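Jernholm Model Shop Course
Handout 5: Long Stock, Strips and Rods
10/8/18

We use cookies to remember your settings. By staying on this page you accept them. OK

Read before the bench session. Bring your copy with you, along with the measuring sheet from the Fimus exercise.

1. What counts as long stock

In this course, long stock means any piece much longer than it is wide. Most of what you take off the rack falls into one of two groups: strips, which are wide and thin, and rods, which are round. Tube looks like rod from the side but is hollow, and we treat it separately in the next handout.

Sort by shape before you sort by color or material. A white strip and a white rod may be sold under the same name and behave very differently on the table.

2. Strips

A strip bends easily across its thin direction and hardly at all across its wide direction. Hold one end and let the rest hang. The upper part stays fairly straight. If the lower end comes near the tabletop, look for the curve there. In the picture the white strip runs down at a slant and goes into its bend close to the wood.
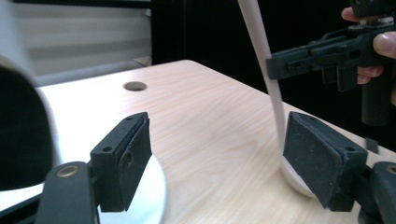
A student in the August section asked whether a curve like that means the strip is ruined, and said the ones at home had been thrown out for it. The student also wanted to know if a strip could be measured along the curve with a cloth tape, as in sewing.

A curve by itself tells you very little. Lay the strip on the table with nothing touching it and look again. If it lies flat, the bend came only from the way it was held. If it stays curved, the material has taken a set. Mark it with an S in pencil and put it in the practice bin. Set strips are still good for hoops, edging and curved trim.

A cloth tape is fine for a first figure. For the measuring sheet, use the steel rule and a flat strip.

Notes for the sheet:
- Write the length first, then the width, then the thickness.
- Take the thickness in 2 places, one near each end.
- Strips over 34 inches go on the long table. Ask for a partner before moving one.

3. Rods

A rod has no wide side, so it bends the same way in every direction, provided it is solid and made of one material. This makes it the better choice for posts, axles and uprights. It also rolls. Put a stop block on the bench before you set one down.

Rods are judged by eye first. Stand the rod upright and turn it slowly. Look for changes in color, flat spots and scratches. A matte surface makes this easier than a shiny one. On a pale matte rod the light falls in a soft band along the length, with shading at the sides. If the band stays straight while you turn the rod, the rod is straight. If the band wanders, check it against the rule.

The pink rod shows the light band well. It is faint and goes down the middle. 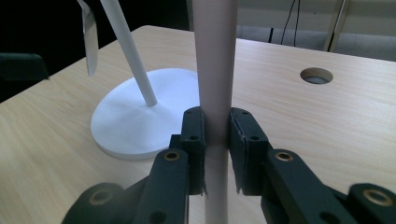
4. Cutting to length

Mark strips with a square and a sharp pencil. Mark rods by wrapping a piece of paper around them, lining up the paper edge with itself, and drawing along that edge. A mark made freehand on a rod will nearly always come out slanted.

Use the Kuipers box for rods and the flat board for strips. Leave the cut a little long and sand back to the line. The practice piece for this session is 21 inches finished, one strip and one rod.

5. Storage

Strips lie flat on the shelf, full length supported. Rods stand in the Nultitz rack, one diameter to a slot. Offcuts too short for the rack go in the tray under the window. Do not lean strips in a corner, even for an hour.

6. To hand in

The finished strip, the finished rod and the measuring sheet, with both lengths filled in. Write your bench number on the sheet and leave the pieces themselves unmarked.

Shares 21 | Comments 5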